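Bought two of the Fuvley open-front bins in November from the shop on Gilbert Street in Arnville, after the shallow trays we had been using for small parts gave out. I paid $8.45 each. They come in blue, grey and red, and I took blue.

## What it is

A plastic storage bin with an open front. The lip slopes down so you can reach in without lifting anything out of the way. The maker rates the plastic for 1,000 hours of direct sun, which I can't test and don't need to. Mine weighs 449 grams on the kitchen scale.

## On the bench

We cover our work surface in brown cardboard and mark it into squares with dark blue tape. The bin sits flat on that and doesn't rock. I line the floor of it with a sheet of plain white paper so small pieces show up against it, and I change the paper when it gets grubby. A4 needs trimming along one side. The colour is close enough to the tape that I'd pick red next time.

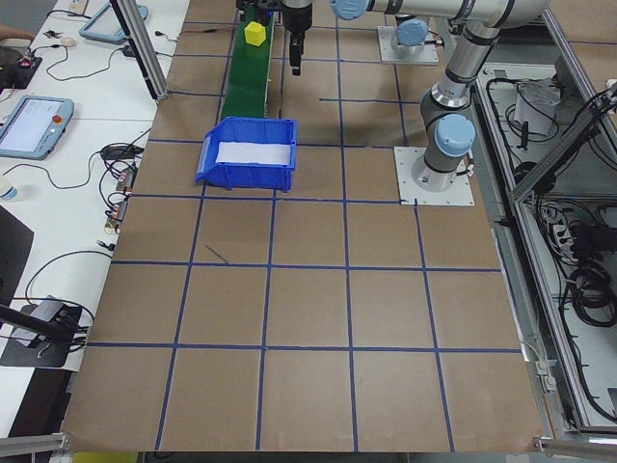 ## Good points

- The sloped lip is low enough to scoop from with one hand.
- Corners inside are rounded, so a cloth gets into them.
- No smell out of the box. The Dreltent bins I had before stank for a fortnight.
- Stacks two high without the top one sliding.

## Not so good

The label slot is too narrow for a standard label and the card falls out if you knock it. I've given up and written on masking tape. There is also a moulding seam along the back edge that's a bit sharp. I took it off with a nail file in a couple of minutes, but you shouldn't have to.

Being slippery plastic, it will creep if you push against it. Indira Pillai from the next unit put rubber dots under hers and reckons that fixed it. I haven't bothered.

## Would I buy it again

Yes, at that price. For small light parts it does the job. I wouldn't load it with bolts or anything heavy, as the side walls flex when you pick it up full. Four out of five, and I'd go higher with a better label slot.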